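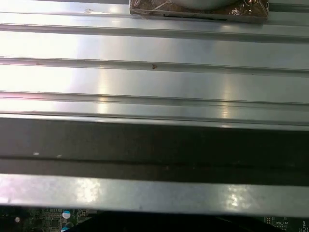 Wrist camera view, ridged metal and the edge of the board, wrapped block up top

Subject: Re: [jernum-users] arm drops out mid-move, no error on the pendant

On the Jernum list in June, somebody at Wada wrote:

> We're seeing the arm go limp partway through a slow approach. There's
> no fault on the pendant and the log just stops. Power cycle and it's
> fine for an hour or two. Has anyone had this with the Planance wrist
> camera fitted? We've swapped the power supply already and I'd rather
> not start buying controllers on a guess. Also, is it safe to keep
> running it in the meantime if we stay out of reach?

Hi all,

Yes! We've had this, or something so close to it that I'd bet lunch on it being the same thing. Sorry for the long message, but I lost most of a week to it and I'd love to save you a few days.

Our setup first. It's the small bench arm, Planance camera on the wrist, stock gripper, and the Rovutitz controller running firmware 38. We use it for close work over open electronics, so it spends its life creeping along a little way above metal and circuit boards, like in the picture up top. Which means a limp arm is a really bad thing for us. Ours sagged onto a board twice before I got wise and put a foam block under the elbow. (Please do that today if you haven't. Any old foam.)

The symptoms were just like yours. Slow approach, everything lovely, and then the joints let go and the log ends in the middle of a line. I blamed the power supply too. Then I blamed the firmware and rolled back to 26, which did nothing except lose my tool offsets, thanks very much. Then I spent an afternoon convinced it was glare. You can see how shiny that metal gets on the left side, almost white, and I figured the vision process was choking on it and taking the controller down with it. So I covered the shiny part with a dull cloth and ran the same path all afternoon. It dropped out before the coffee was done.

What finally gave it away was that the wrist was always rotated the same direction when it happened. I'd been looking at where the arm was over the bench and never once at what the wrist was doing! Past 123 degrees on the last joint, the camera cable pulls tight against the clamp on the forearm. I took the sleeve off and the jacket was rubbed through on the inside of the bend, down to bare shield. My best theory is that the shield touches the clamp, the camera port shorts, and the controller browns out so fast it never gets to write the fault. I can't prove the last part. The first part I can make happen on demand with two fingers and the arm powered but parked.

So here's what I'd try, Wada folks:

Power everything down and take the sleeve off the forearm cable. Look at the side that faces the arm, the outside of ours looked brand new.

Put the power back on with the arm parked and supported, and wiggle the cable at the clamp with something plastic. If the camera feed blinks, that's your problem.

Replace the cable, don't tape it. I taped ours. It lasted through 73 cycles and then dropped out again, and I had to explain to my boss why I'd fixed it with tape.

Leave a bigger loop at the wrist when you put the new one in, and set a soft limit on the last joint so it can't get near the point where it goes tight. I set mine well short and only had to re-teach one pose.

As for running it in the meantime, I wouldn't. Staying out of reach takes care of you, sure, but there's still an arm that can fall on whatever is underneath, and with ours the e-stop circuit shares that clamp. I haven't tested whether a short there could mess with the stop, and I'm not super keen to find out. If you absolutely have to run it, keep the wrist near neutral, put the foam in, and don't have anything live under the gripper. But really, it's one cable.

I do think the missing fault message is a bug in its own right, whatever is going on with the cable. A controller that dies should leave some kind of note the next time it boots. If anyone from Rovutitz reads this list, I've got the chopped-off logs from four of the dropouts and I'm happy to send them over. Same goes for Planance, a strain relief that sticks out a bit further would have prevented the whole business.

One thing I'd like to know from the rest of you: has anyone routed the camera cable on the other side of the forearm? It looks like there's room, but I'd need to move the air line and I don't want to trade one rub point for another. Pictures very welcome.

And Wada, please write back when you've had the sleeve off, even if the cable is perfect and I'm all wrong. I've got a spare here that I can measure if you need the length.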